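Bedding group, monthly catch-up — minutes
September 21, 2024
Held in the small meeting room at Dosora, with the Zimitz people on the phone for the first half

I'm doing the minutes again, so apologies in advance for the bits where I was talking and typing at the same time. Shout if I've put words in your mouth.

1. Last month's minutes

Agreed, with one correction. I'd written that Zimitz wanted the pillow work finished by June. They want it started by June. Quite a difference, and I think we all breathed out a bit when they said so! Corrected copy is in the shared folder.

2. Where we are with the demonstrations

We have 208 demonstrations saved for the pillowcase task, all done by remote control with one person driving both arms. Of those, 13 were marked as unusable by whoever drove them, mostly because the driver gave up and let go. I'd like us to keep those in a separate folder and not bin them. Nobody objected, so that's what we'll do.

There was a fair bit of chat about the opening part of the task, which is getting hold of the case and finding the edge you want. We all do it differently. I go straight in with both grippers close together and tease the cloth apart from there, and the other two drivers like to pull a corner out flat first and then come back for the opening. Neither way is wrong, but if we mix them without writing down which is which we'll have an awful time sorting them later.
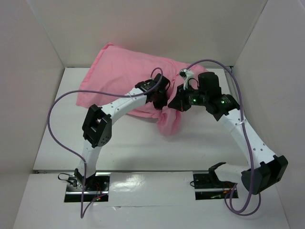 Item 2: both grippers on the pillowcase cloth, near the back wall.

The Zimitz side asked whether the arms get in each other's way when they work that close. Sometimes, yes. You learn to keep your elbows out, same as you would making a bed with somebody else in a narrow room. They also asked whether a driver could learn this in an afternoon. I said a day, and then a few more days before the recordings are worth keeping, and I'm sticking to that.

Decided: drivers put a one-word note against every recording saying how they started ("corner" or "middle"). I'll add the box to the form. We'll all go back and mark our own old ones where we can remember, and leave the rest blank.

3. Moving by hand or by remote

This took up most of the meeting, as it does. The question was whether we should show some parts of the job by taking hold of the arms and moving them ourselves, and save the remote controls for the rest.

For: it's much easier on a new driver, and you feel the cloth pull. With the remote controls I get no feel at all, I'm going entirely by eye, and I've tugged a case right off a pillow more than once without noticing I'd got hold of it. (Sorry again to whoever had to set it all up afterwards.)

Against: you can't really hold two arms and mind two grippers at the same time, so it becomes a two-person job. Your own hands and sleeves also end up in the recording, and Þrastardóttir — that's the project that will be using our data next — has asked for recordings with no people in them. I read their note out. It's quite firm.

We went round the houses a bit and landed on a trial. We'll do eight demonstrations by hand, only for the stretch where the case has to be worked over the corners, and compare them with eight done by remote on the same day with the same case. If the hand ones aren't clearly better we drop the idea and stop talking about it every month. I did ask for that last part to be minuted, so there it is.

4. The pillow going in

Getting the pillow started in the case is going all right now. The trouble comes after that. One side goes up nicely and the other side bunches, and then the driver has a long rope of fabric down one edge with no slack left to play with. The temptation is to yank. Yanking is what we don't want it to learn!

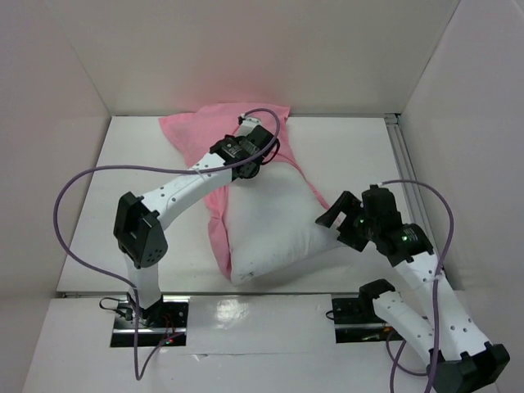

What I've been trying is to stop, let go with the bunched side only, take a fresh hold a bit lower down and feed the cloth up in short pulls, with the other gripper doing nothing but keeping its own edge still. It's slower. It does look a lot calmer when you play it back, though, and I'd rather have a slow calm one than a quick one with a lucky flick in it. The others were a bit doubtful about the time it adds, and one of us pointed out (fairly) that Zimitz will be looking at the clock when we show them.

We talked about whether a rescue like that should count as part of a good demonstration or be kept apart. My view is that it should stay in. A robot that has only ever been shown tidy runs has no idea what to do when the case twists up, and the case always twists up sooner or later. Agreed in the end, so long as the driver carries on to the finish and doesn't stop to start over halfway through.

Also agreed that the pillow shouldn't always be put down facing the same way. I've been guilty of this. From now on, turn it before each go.

5. Civex and the controls

Civex have looked at the left-hand remote, the one with the sticky trigger. They say it's the spring and they'll send three spares, one to fit and two for the drawer. Until they come, please squeeze the trigger all the way and let it all the way out again. If you half-squeeze it the gripper creeps open and you lose your hold, and then it's you swearing in the lab and me hearing it through the wall.

We also asked them for a foot pedal to start and stop the recording. They're thinking about it. At the moment you have to put one of the remotes down to press the key, so every recording has a dull bit at each end, and somebody (me) trims them by hand.

6. Anything else

Could we wash the pillowcases between sets, please, and not iron them. A freshly ironed case behaves like card and doesn't teach anything useful.

The kettle in the lab has gone to live in the kitchen. Leave it there.

Someone asked if we're moving on to duvets. Not this year.

To do
Me: add the start note to the form; send Þrastardóttir our answer about people in recordings; chase Civex on the springs and the pedal.
Drivers: mark up old recordings with "corner" or "middle"; turn the pillow every time.
All: pick a day for the hand and remote trial and put it in the calendar.
Zimitz: let us know which size of pillow they'd like to see at the visit.

Next meeting same room, same time next month. I'll bring the biscuits if somebody else does the minutes.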